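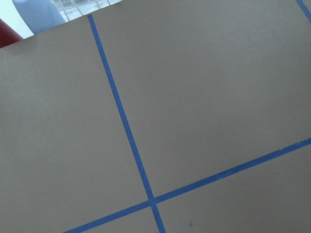 *Blue tape grid on the work surface, wrist camera view.*

**Kindale Robotics Club – progress report, second term**
For: Grillivley Community Fund, small grants

Sorry this is a bit rushed, the portal closes at 4 pm and we only got the receipts back from the school office this morning. Numbers are final, wording less so.

**Where we are**

Grant was for a tabletop sorting project the students could run themselves, start to finish. 11 students on the roll at the moment, Grades 8 to 10. Three left for hockey after the winter break, and we picked up a few from the math club to make up for it. Attendance good except exam week.

Arm is mounted and working. Camera is on the wrist as planned. The students named the project Flodaneo (long story, involves a spelling mistake on the first poster) and that's what you'll see on the folders and the report sheets.

**Tape grid**

Biggest change from the original plan. The application said printed mats. We tried one and it curled at the corners, and every time it shifted the positions were off. So the students went to painter's tape straight on the grey surface. Cheap, easy to see against the grey, can be pulled up and redone.

Lines are straight enough for what we need. One edge came out a bit ragged near the end of a strip, on the list to redo. The cells aren't all the same size and the students are measuring each one and entering it in a table, which has been a good way to get coordinates across to the Grade 8s. Better than the worksheet, frankly.

Still to do on the grid:

- relay the ragged strip
- wipe down the surface, a couple of small specks showing up on camera
- label the cells (they want letters and numbers, like a chessboard)
- tidy the stuff along the far edge so the camera isn't picking up coloured things in the background

That last one matters more than we expected. The colour detection the Grade 10s wrote looks for anything that isn't grey or tape blue, and clutter behind the work area sets it off. They're deciding between cropping the picture in software and just clearing the bench. Probably both.

**Testing**

Test plan is 60 pick-and-place runs per team, 3 teams. Each run: object starts in one cell, arm moves it to another, student logs hit or miss and what went wrong. First team has finished theirs, second is partway, third hasn't started becuase they rewrote their code twice. Will send the log sheets with the final report.

Common misses so far: object put down on a line instead of inside the cell, gripper closing too early, and light. Afternoon sun gives a bit of shine on the surface and the detection gets confused. Blinds down helps. One team is now calibrating at the start of every session and their results are steadier.

**Money**

Grant was $2,000. Most has gone on the arm, the camera and a spare power supply. Tape, batteries and cable ties came out of the consumables line. The mat money is unspent apart from the one test mat and we'd like to move it to a second set of gripper fingers – the first set is soft plastic and wearing down. Please let us know if that needs a formal change request or if an email is OK.

No overspend. Receipts attached as one PDF, apologies for the sideways ones.

**Problems**

- Room. We lose it for two weeks during the drama production. Have asked for the library workroom, no answer yet.
- Laptops. School image blocks the camera driver until IT approves it, every time there's an update. Cost us one full session.
- Not enough time on the arm. One arm between three teams means a lot of waiting. The waiting teams are working on logs and code but the younger ones get restless. Booking sheet is up now and seems to be helping.

**Next**

Finish grid and labels, finish all three sets of runs, then the Loureiro regional showcase in May. Registered, fee waived. Plan is to relay the grid on a portable board there with the students doing the taping on the spot, so they need to get quick at it. Practice session booked.

Would be glad to have someone from the Fund come by before then. After school, 3:30 on, the door by the bike racks is the one thats open.

Final report and log sheets to follow in June.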